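Why Does Stuff Get Hot, and Where Does the Hot Go?
November
By Gemma Parsons

Put your hand on the back of a refrigerator sometime. (Ask first. Some grown-ups are touchy about their refrigerators.) It's warm back there, which seems like a strange thing for a machine whose whole job is being cold.

The refrigerator isn't broken. It is moving heat out of the milk and the leftover lasagna, and it has to dump that heat somewhere, so it dumps it in your kitchen. Heat is like glitter. You can sweep it from one place to another, but getting rid of it is a different matter.

So what is heat? Everything you have ever touched is made of tiny bits called atoms and molecules, and those bits never sit still. In a cold spoon they jiggle a little. In a hot spoon they jiggle a lot. When you leave the cold spoon in a bowl of hot soup, the soup's fast jigglers bump into the spoon's slow jigglers and speed them up. Soon the handle is warm too, and you say "ow" and drop it on the floor.

Heat goes from the hotter thing to the colder thing. It does not go the other way unless something pushes it, like the pump in the refrigerator. Your cocoa will never get hotter by stealing heat from the chilly kitchen, no matter how long you stare at it.

Heat has a few ways of getting around. The spoon in the soup is the first one, and its name is conduction. It means heat passing through things that touch. Metal is very good at it. Wood is bad at it, and so wooden spoons are popular with people who like their fingers.

The second way is convection, when heat hitches a ride on something that flows, such as air or water. Warm air is a bit lighter than cold air, so it floats up. That's why the top bunk is toasty and the bottom bunk is where the cold feet live. If you have the top bunk, I would keep this fact to yourself.

The third way is radiation, which sounds scary but only means heat traveling as waves, the way it comes to us from the sun. It doesn't need air at all. Stand near a campfire and your face bakes while your back freezes. Turn around and you can swap.

Now for machines. Every machine that uses electricity turns some of it into heat, whether you want heat or not. A toaster does it on purpose. A computer does it by accident, and it does it all day long. When electricity moves through a part, it has to shove its way along, and all that shoving makes the part's atoms jiggle faster. If the heat stayed put, the parts would get hotter and hotter until the computer slowed down or shut itself off in a sulk.

That's why so many machines have holes in them. A box with no holes is a fine way to keep heat in, as any baked potato in foil could tell you. A box with holes lets warm air out and cooler air in.

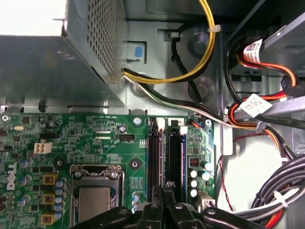
Sarahí Aguirre wrote to ask why, if holes are so good, they don't just leave the whole lid off and be done with it. Her class argued about it right through snack time and did not settle it.

It's a fair question, Sarahí. An open box does let heat drift out. But many computers have fans, and a fan works best when the air has a path to follow. Think of blowing through a straw. The air goes where you point it. Now try blowing across a gym and see how much you stir up at the far end. A closed case with holes in the right spots works more like the straw. The lid also keeps out dust, cat hair, juice and little brothers.

Dust, by the way, is a sneaky problem. It settles over the holes and on the parts like a fuzzy blanket, and you know what blankets do.

You can try some of this at home. Find three mugs that match. Leave the first one bare, wrap the second in a wool sock (clean, please) and stand the third in a bowl of cold water. Ask an adult to fill each mug with warm tap water. Wait 45 minutes. Then dip a clean finger in each and put them in order, warmest to coolest. Before you start, write down your guess and don't change it afterward. Scientists are strict about that, even when the guess was embarrassing.
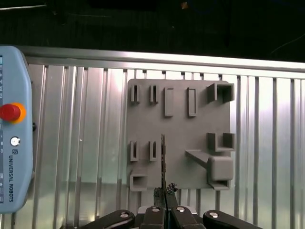

A gray board of holders, with a thin dark piece held up in front.

Most people find that the sock mug wins. A sock doesn't make heat. It traps air in its fuzz, and trapped air is slow to pass heat along. Your winter coat does the same thing with the heat you make yourself — and you make plenty. Sitting still, a kid gives off enough to help warm up a classroom. By the end of the day you may have noticed this, especially if the windows were shut and gym was last.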